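第八十杯

一

埃梅谢·维达到实验室的时候，埃特尔卡·琼卡已经把纸杯沿上那片柠檬重新插了两回，还在嫌它歪。桌上摆着高脚杯和几只小烧杯，橙的、淡黄的、深褐的，隔开一点距离排着。按她俩的约定，星期二下午是专门留给夹爪的，谁也不许谈经费，谁也不许谈埃梅谢那个总也不来修暖气的房东。

“今天先跑Gulten，再跑Clulska，”埃特尔卡说，“同一张桌子，同一套动作，倒完了再吵。”
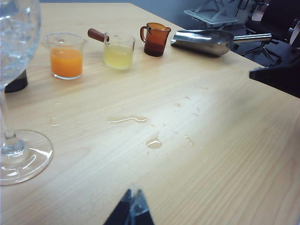
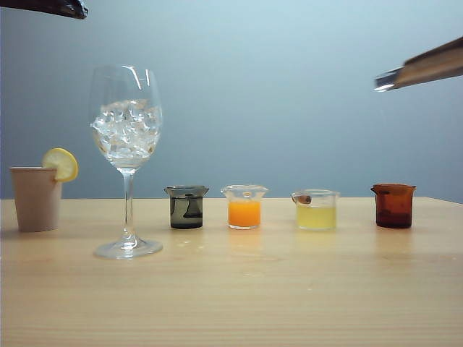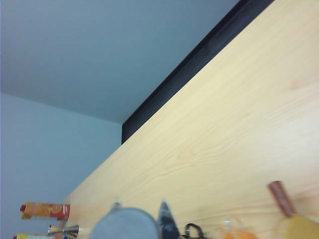

二

要说清楚她们在吵什么，得从去年冬天讲起。那时候她们手里只有一副Gulten，指尖窄，力气大，夹什么都像跟人握手握得太用力的远房叔叔。埃梅谢喜欢它。她在Boros的装配线上待过好些年，信的是干脆：该合就合，该松就松，杯子要是受不了，那是杯子的问题。埃特尔卡从前在她姨妈的小酒馆里帮忙，端过的杯子比埃梅谢拧过的螺丝还多，她觉得一只手要是不晓得自己拿的是玻璃，那它什么也不晓得。

后来Clulska寄来了，指面软一些，合拢的时候慢吞吞的，像是先问一声“可以吗”。埃特尔卡一见就高兴，还给它泡了杯茶（当然最后是她自己喝的）。埃梅谢抱着胳膊站在旁边，说这东西等到把杯子拿稳，客人早就回家睡觉了。

于是就有了这场比试。控制器用的是同一台Kodeck，路径一个点都不改，只换手指。要倒满八十杯，换着来，每一杯都记在埃特尔卡那本封皮起毛的本子上：有没有滑，有没有洒，杯脚落桌的时候响不响。最后这一项是她硬加进去的，埃梅谢起初笑她，后来自己也歪着头听。

三

Gulten的前半程漂亮极了。烧杯一只一只起落，利利索索，埃梅谢哼起了歌，哼的还是同一句，因为她只会那一句。到第二十三杯的时候，夹爪去拿高脚杯，杯柄在指间转了一点点，真的只有一点点，冰块哗啦响了一声，水就溅到了桌上。

埃梅谢不哼了。

“写上。”她说。

“我写了。”

“你写得太大了。”

埃特尔卡把本子往怀里收了收，说她的字一向这么大。

轮到Clulska，情形又反过来。高脚杯它拿得极好，起来的时候连水面都懒得晃，放下去也没有声音，埃特尔卡得意得差点要鼓掌。可是到了烧杯那里，它偏偏拿不准杯壁那一圈外翻的边，合一下，停一停，又张开，再合一下，腕上的相机忠心耿耿地把这番犹豫全拍了下来。埃梅谢看着屏幕，慢慢地把椅子拖过来坐下，又慢慢地剥了一只橘子，剥完了，它才把杯子端起来。

“它在想事情。”埃特尔卡说。

“它想得比我写论文还久。”

她们把手腕画面调出来一格一格地看。腕子一斜，桌子也跟着斜，木纹一路往上爬，东西糊成一团，看久了叫人有些晕船。埃特尔卡忽然指着一处说，停一下，往回，再往回。原来每次犹豫之前，手腕都会多转那么一小截，刚好让杯沿的反光跑到相机正中间。Gulten从来不看，闭着眼睛就夹了，所以没上这个当；Clulska老老实实地看，就老老实实地被晃了眼。

“那就不能怪手。”埃梅谢过了好一会儿才说。她说这话的时候没有看埃特尔卡，把半只橘子推了过去。

四

改参数的时候天已经暗了。埃梅谢在Kodeck里翻到第758行，那是她自己去年写的，旁边还留着一句注释：“先这样，回头再改。”她把那点多余的转角去掉，又把灯往旁边挪了挪。埃特尔卡去换冰，顺手把柠檬片又正了一次。

剩下的杯子她们没有再分你的我的。Clulska拿高脚杯，Gulten拿烧杯，中间换手指要费将近二十三分钟，她们就趁这工夫吃饼干，讲姨妈那家酒馆，讲有个老客人每次都要把杯子转半圈才肯喝。埃梅谢问为什么要转，埃特尔卡说不知道，姨妈也不知道，大家只是每次都等他转完。

第八十杯是Clulska端的。杯脚落到桌上，两个人都歪着头去听。

“响了吗？”埃梅谢问。

“你挡着我了，”埃特尔卡说，“再来一杯。”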